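工作间笔记
打印本页 | 用电子邮件发送

2019年2月11日 星期一

上午到得早,先把暖气开了,然后坐下来跟那堆钥匙圈较劲。Bodin 那边要的是一批工具牌:每把工具一个小牌子,用开口圈串上,挂到带孔的金属圈架上,借出去的时候摘,还回来的时候挂。听着简单得很,可一串圈搅在一起以后我真是服了,越拽越紧,指甲都劈了一个!

清单上一共要167个牌子,Ximena Ibarra 上周已经录进 Sindex 的表格里了,编号我核过一遍,有两行重了,改掉了(Ximena,你看到的话把旧表删掉吧,别又打印错)。小圈这次买的是散装,一袋1,000个,便宜是便宜,弹性比上次 Adgate 的硬得多,掰开的时候得用钳子帮一把。

解圈的办法我试了两种。一种是整串放在桌上摊平了慢慢理,另一种是捏住一头让它垂下来,轻轻抖,看哪一圈先松。我个人喜欢第二种,Ebere Etim 不同意,说抖来抖去只会缠得更死,她都是先找到牌子,顺着牌子往上一个圈一个圈摸过去。好吧,有牌子的那几串,她的办法确实快一些。

还有一件事老忘:先穿圈再编号,还是先编号再穿圈?我现在改成先编号。穿好以后牌子晃来晃去,字根本写不直,写坏的那几个全是这么来的。

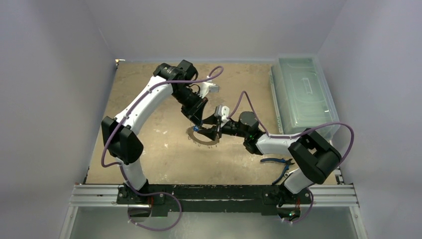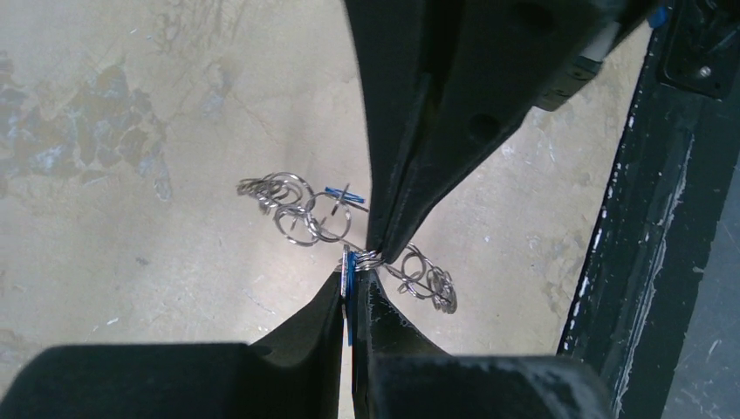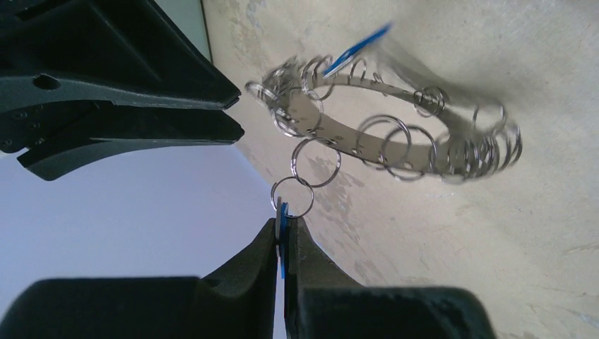
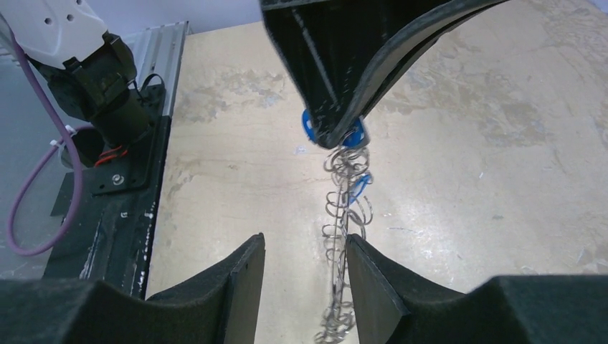

下午接着弄分组。我想按抽屉分,一个圈架对一个抽屉,Ebere 想按工具种类分,我俩在白板前面磨了半天,最后先按抽屉来,到四月再看要不要换。每个圈架别挂太满,挂满了中间那几个转不过来,摘的时候旁边的跟着一起跑。

备用圈留了大约40个,单独装一小袋,写上日期。Trakness 的样品先不要拆,等他们把报价重新发过来再说,上次那份连运费都没写。

明天要做的:去买细头记号笔(黑的,别再买蓝的了,蓝字隔远了看不清);把重号的两个牌子重写;问 Bodin 圈架到底是横着挂还是竖着挂,钩子不一样,我不想装两遍。还有,谁借走了我的小号尖嘴钳,用完请放回第二个抽屉,谢谢啦。

相关条目
· 抽屉标签重贴记录
· Adgate 开口圈试用
· Sindex 表格:编号怎么排
· 记号笔掉色的问题

打印 | 邮件转发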